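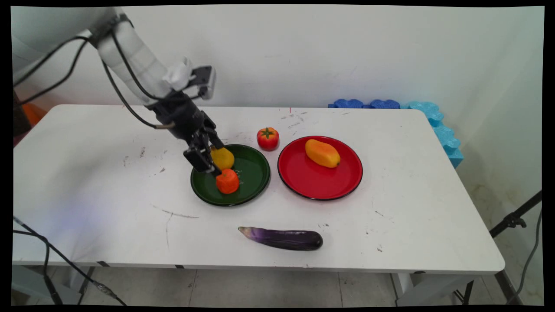
Photo: Wakana Yagi, sorting table with the Nodunico hand

Nodunico hand, evaluation kit: worth the money for a small lab?

w_yagi
Original poster
Hello all. Our group has the Nodunico multi-fingered hand on evaluation until the end of July, and I must write a recommendation to my supervisor. I would like to hear from people who bought it or decided against it.

Our task is simple on paper. Produce goes on the right plate, by kind, and the arm must pick each piece and place it. In the photo it is holding the pear on the green plate, with the tangerine close to the fingertips. That tangerine is my main trouble. When two pieces are near each other, the fingers need space to open and they push the neighbor.

What I like until now: the grip on round things is gentle, and the setup guide is clear. What I do not like: the cables hang in loops beside the arm, and I am always afraid that one will catch when the wrist turns. The kit has only 5 cable clips. I asked for more and was told they are an accessory.

Has someone measured the pick rate with neighbors touching?

magesa_e
We had the same kit last winter. With pieces far apart we got 97 good picks in a hundred. With pieces touching it fell to 71. Same objects, same lighting, same person pressing start. I sent both numbers to the seller and they answered politely that the hand is "intended for separated objects." I did not find this sentence in the brochure.

For the cables, buy a textile sleeve by the meter and forget their clips.

Ifeanyi_Eze
I don't agree that this is a fault of the hand, Emmanuel. Any hand with several fingers needs room. If your planner chooses the approach angle only from the top of the object, of course it hits the neighbor. Turn the wrist so the fingers close along the free side. We did this and the touching case became good enough for our demo.

magesa_e
"Good enough for our demo" is not a number :)

Ifeanyi_Eze
Fair. I don't have the log on this computer. I will look for it.

nomura_h
May I ask which objects you use? Yours look like play food to me, Wakana-san. I ask this because with toy fruit the surface and weight are very different from the real ones. We began with toys too and later moved to supermarket tomatoes, and had to tune the closing force again from zero. The software has a screen for this, but it saves only one profile. If you change object you must type the values again. For me this is the weakest point of the product, more than the fingers.

w_yagi
Yes, they are toys. Real produce is planned for the second stage. I did not know about the single profile. Is it still so in the new version?

nomura_h
In the version I have, yes. Perhaps they changed it. Please check and tell us.

shota.m
I will say the unpopular thing. For putting fruit on plates, a two-finger gripper from Prodel does the job and costs much less. We have one and it cost 600, used, with the flange. It picks pears. It picks eggplants if you take them across the body. What do you want the extra fingers for?

Ifeanyi_Eze
Shota, a two-finger gripper on a mango lying diagonal on a plate with a rim? I would like to see this.

shota.m
Come and see, we do it every day. You rotate to cross the short side. The rim is a problem only if you go too low.

w_yagi
The extra fingers are for the next project, where we need to hold a tool. For fruit only, I think Shota is right. But we can't buy two.

magesa_e
Then write exactly this in the recommendation. If the tool project is sure, take the hand. If it is a "maybe," take the cheap one. Also ask for the price of replacement fingertips before you sign. Ours became shiny after over two months and began to slip on smooth things.

nomura_h
I second the question on fingertips. For us the delivery was slow, and they came in the wrong size the first time.

w_yagi
Thank you, this is very useful. I checked the profile question: the support person says it is still one profile, but you can load values from a file by script. He sent me a short sample and I will try it tomorrow morning. I will also test Ifeanyi's idea with the wrist angle, pear and tangerine in the same places as in my photo, and write the result here.

Ifeanyi_Eze
Found my log, but it is from before we changed the camera mount, so I don't want to post it as proof. Let's wait for yours.

shota.m
Very convenient, this camera mount.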